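Pavalura's Smallest Lender Finds That Small Is a Lot of Work

When Markos Kalogeropoulos opened the Hitby loan fund in February, he expected a trickle of applicants. Pavalura is a town with one traffic light and a long-running argument over whether it needs that one. By the time the window closed, 357 people had asked for money.

The fund makes loans of up to $1,000 to businesses with fewer than five employees, which in Pavalura means nearly all of them. Borrowers have a year to pay it back. There is no collateral, and the form is two pages long, one of which is mostly blank space for the applicant to explain what the money is for.

"People filled in the blank space," said Kalogeropoulos, who sold his share of a refrigeration company to start the fund. "Some of them attached more blank space."

The first round paid out 100 loans. A shoe repairer bought a second stitching machine. Two sisters who sell pickles out of a garage put down a deposit on a place with a door customers can use. A man who tunes pianos asked for $140 to fix his van and was encouraged to ask for more, which he declined to do, on the grounds that the van wasn't that broken.

Kouris, the regional bank that handles the fund's accounts for free, was less prepared for the enthusiasm. Its Pavalura branch took 3,862 phone calls about the program during the application period, most of them from people who wanted to know whether their application had arrived. The branch has a staff of four and, until recently, had hold music.
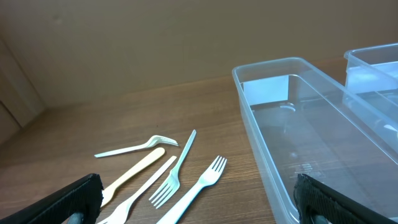 Repayments began last month and are mostly on time. Six borrowers are behind, and Kalogeropoulos says he has called each of them himself. One had been paying the wrong account, and a plumber in a different town has been asked to give it back.

The harder question is what to do about the applicants who got nothing. Hoter, a business training outfit two doors down from the fund's office, has offered them free evening classes in bookkeeping and pricing. Sign-ups have been slower than for the loans, a pattern the instructors say they have seen before.

A second round is planned once enough of the first has been paid back. The form will stay at two pages, though the blank one will now have lines on it. Applicants are asked not to phone the bank.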